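Harnix Colored Wooden Cubes, Set of 8: Review
9 Jul 2018

I bought the Harnix cubes to replace a set that had gone fuzzy at the corners after years in a toy bin. They come as 8 cubes, two each of green, red, yellow and blue, in a cardboard tray with a paper sleeve. There is no storage bag. The tray tore the first week and I moved the blocks to a shoebox.

The wood is light and close-grained. I could not find the species on the sleeve, only "hardwood." The faces are flat. I set each one on a pane of glass and two rocked slightly, both of them yellow. The rest sat dead flat. Edges are eased just enough that they don't bite when you step on one, but there is still a sharp line where two faces meet, so a tower looks like a tower and the faces make full contact.

The color is a paint and not a stain, so you do not see much grain through it. Coverage is even except on the end grain, where one blue cube had a dull patch the size of a fingernail. I wiped all of them down with a damp cloth and no color came off. After that I left one red cube on a windowsill for most of a month beside one kept in the box. I can't see a difference between them.

I also have the Jiltari set, which costs less and has the same four colors. The Jiltari cubes are lighter, and the paint is glossier, so they slide on each other. With the Harnix set the paint has some drag to it. A cube put down a little crooked stays crooked and doesn't skate off. For small kids, that matters more than the price difference. My Jiltari towers tend to go at the third block if the table gets bumped.

Size is my main complaint. The listing photo makes them look larger than they are. If you are buying for a child who still puts everything in their mouth, check the measurements before you order. I would also have liked a bigger set. Eight cubes is enough for two short towers or one tall one, and then you are done. A second set brings the cost close to what Grasness charges for a larger box with a lid.

I do most of my stacking tests near a wall, in a corner if there is one, so a falling block doesn't end up under the couch. Green on top, then red, yellow and blue is the order I keep going back to.
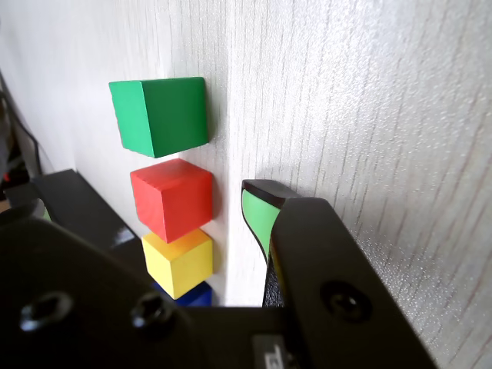 Shade matching between sets is decent. I ordered a second box in a later batch and the yellow was a touch warmer, but only when held side by side. The reds, greens and blues were the same to my eye.

The seller was Hamada. Shipping was slow, and the outer carton was too big for what was in it, but nothing was chipped. They answered a question about the paint the next day and sent a copy of the safety sheet.

Pros: good grip between blocks, clean color, comfortable edges.
Cons: no real storage, small set, two cubes not quite flat.

I would buy them again for the paint alone. Four stars.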